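# Prukik hand gripper: setup and care

Notes for whoever has the tool on the bench. Maintained by Neelam Lodhi, with the pad section by Dinesh Rajput.

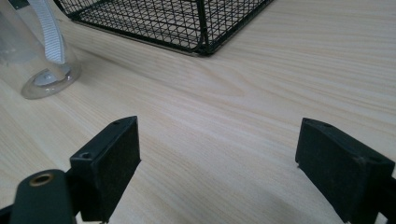
The Prukik is a two-finger gripper worked by hand, with its own camera looking down past the jaws. We use it to record short tabletop tasks for the arm in the Murari cell. The arm carries the same fingers, so a worn pad on one tool and a fresh pad on the other will spoil a comparison. Change them together.

## Before a session

1. Wipe the lens with a dry cloth.
2. Open and close the jaws 20 times by hand. If they catch, stop and see "Sticking jaws".
3. Look along both pads for lint, hair and lifted corners. Pick off fibres with tweezers.
4. Check that both fingers show in the camera view with the jaws fully open. If one has dropped out of view, the camera mount has moved.
5. Record a few seconds of open jaws over the table and save it as `open_check` in the session folder.

## Pads

The pads are dark, textured and glued to the inner face of each finger. They pick up fluff from cloth and straps. Don't wash them on the finger, and keep solvent cleaner off them.

To replace a pad:

- Take the finger off the tool first.
- Peel the old pad from the top corner and scrape off the leftover glue with a plastic blade.
- Press the new pad on, clamp it lightly and leave it for 4 hours.
- Trim any overhang flush with the finger.

Spare pads are in the drawer marked Irnetti. Tell Babita Tyagi when you open the last packet.

## Screws and inserts

Tighten finger screws by hand with the short driver. The printed parts will crack under a power driver, and the brass inserts in the mounting arms pull out if a screw goes in crooked. A loose insert can be reset once with a soldering iron. After that, print a new arm.

## Sticking jaws

Usually grit in the slide. Remove both fingers, brush the slide out and try it bare. If it still sticks, send it to Şükran Altıntaş at the Dhillon workshop with a note saying where in the travel it catches.

## Known problems

- Tool 2 closes slightly off centre. Its offset is in `tool2.yaml`; load that file before exporting.
- Bright light on pale tabletops washes out part of the view. Lower the exposure before you start and leave it fixed for the whole session.

## Changes

- May: new pad glue, longer clamp time.
- Added the open jaw recording to the checks (Babita Rastogi).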